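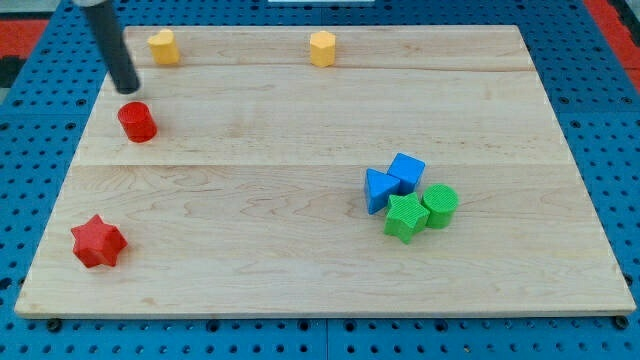 Herman Ong says a maple board that size is going to cup on me by October no matter what I do, and that I should've gone with five narrow strips instead of three planks. Fair! He may be right. But I had three planks, so three planks it is, and since a few of you asked how this thing came together, a thread.

**2/** The lumber came out of the offcut bin at Bradside. I went in for hinges (still don't have hinges) and walked out with maple under my arm. The grain sold me. It goes all wavy, and the wide plank has these dark swirls in it that I'd have paid extra for. Please don't tell Bradside that.

**3/** Yes, the planks are different widths. I laid them out every which way on the kitchen floor for an entire evening and kept coming back to the wide one in front. I could have ripped it down to match the others, but then I'd have lost half the swirls, and I couldn't do it!!

**4/** Glue-up. I used plain yellow wood glue and four clamps, and I could have used six. One seam came together like a dream. The other one crept on me while I was tightening, so I had to back everything off, wipe it down, say some words and start over. Go slow on the clamps, that's my whole advice.

**5/** Sanding took forever. I started at 80, then 120, then 150, and stopped there because my arms quit. Somebody at Raptis told me to go up to 1,000 and I laughed out loud in the store. It's a board for toy blocks, not a violin.

**6/** Oh right, the blocks. The board is a play surface for my niece's shape set, the chunky kind, so she has somewhere flat to stand them up. Carpet was a disaster. Everything tipped, she got mad, I got mad, the dog left. Short fat red cylinder is her favorite by a mile and she calls it "soup."

**7/** The yellow ones are trickier. There's a lobed one, kind of a heart if you're feeling generous, and then one with a bunch of flat sides that my sister and I argued over for most of a dinner. Hexagon? Pentagon? I'm on team hexagon. She isn't. We've agreed to drop it until the holidays.

**8/** For everybody asking about the blue: it's pegboard, and I love it as a tabletop. Bright, cheerful, holes everywhere. Small stuff does disappear into the holes (RIP one screw), but a board on top fixes most of that.

**9/** Cost, because it always comes up: 19 bucks for the wood. I already had the glue. The sandpaper I'm choosing not to add up.

**10/** Finish is the part I keep going back and forth on. My cousin swears by the Hitent oil, and the guy at Civeck says plain mineral oil is plenty and to quit overthinking it. I like how pale the maple is and I don't want it going orange on me. If you've oiled maple for a kid's thing, what did you use, and did the color shift?

**11/** Also Herman, if it cups, I'm flipping it over and calling it a ramp. She'll roll soup down it all day.

**12/** Next up is a little tray with a lip so the blocks can live somewhere that isn't my couch cushions. I still need those hinges too, different project, don't ask.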